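Print | E-mail

Casual bookkeeper / office all-rounder, Wallin Floor Coverings

Part time, on site, start as soon as we find the right person. December at the latest.

We lay carpet, vinyl and cork for homes, schools and a few of the bigger body corporates. Small office, busy phones. Our bookkeeper of many years is moving up the coast to be near her grandkids and we need somebody to take over the invoicing and keep the showroom desk ticking along while the crews are out.

What you'd be doing

Invoices out, invoices in. We send 200 in a quiet month and closer to 400 when the schools book everything into the holidays.
Chasing late payers. Politely first. Then less so.
Timesheets for the crews, which come in on paper, on phones and once on the back of a sample card.
Ordering underlay and adhesive from Bidach, checking the dockets against what turned up.
Answering the phone, booking measures, telling people we can't do Saturday.
BAS prep for the accountant each quarter. She lodges, you get it tidy.

We run Clostora for the accounts and a spreadsheet for the job board. If you know Clostora, great. If you've used any other accounting package you'll pick it up in a week, it isn't hard, just slow to load.

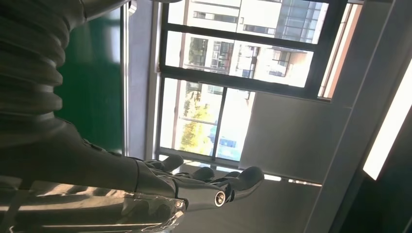 Hours are the bit people ask about so: three days, Monday is a must, the other two we can talk about. 8.30 to 3 suits us and suits school pick-up. Some extra at end of financial year, paid, with notice. No work from home at this stage, too much of it is still paper.

What we need from you

Two years or more in a bookkeeping or accounts job. Trades or construction background handy but not a deal breaker.
Comfortable on the phone, including with cranky people.
Careful with numbers. We had a quote go out with a zero missing last year and honoured it, would rather not again.
Drivers licence, as you'll do the odd bank run or drop a sample book to a customer.
Right to work in Australia.

Nice to have: payroll experience, a first aid certificate, some clue about colour (customers will hold up two greys and ask you).

What you get

$40 an hour casual, loading already in that. Super on top. Chance to go permanent part time after six months if we both want it.
Parking out the back. Decent kitchen, a proper coffee machine, heating that works.
Staff price on flooring, family included.
A four week handover with the outgoing bookkeeper, so you wont be thrown in cold.

The showroom is at 59 Bruvudia Road, ground floor, step-free from the car park. Bus stops out front. If you need any adjustments for the interview or the job, say so when you apply and we'll sort it.

How to apply

Resume, two pages max, and a few lines on why this one. No need for a formal cover letter. Two referees, at least one you've worked for recently. Send it to Harish Uniyal at the showroom, or drop it in over the counter, either is fine. Questions by phone, best after 2 pm when teh crews have stopped ringing.

We'll be reading applications as they come in and may fill it early. Interviews at the showroom, half an hour, plus a short invoicing exercise on the computer. Everyone who applies gets an answer.

No agencies please.

Print | E-mail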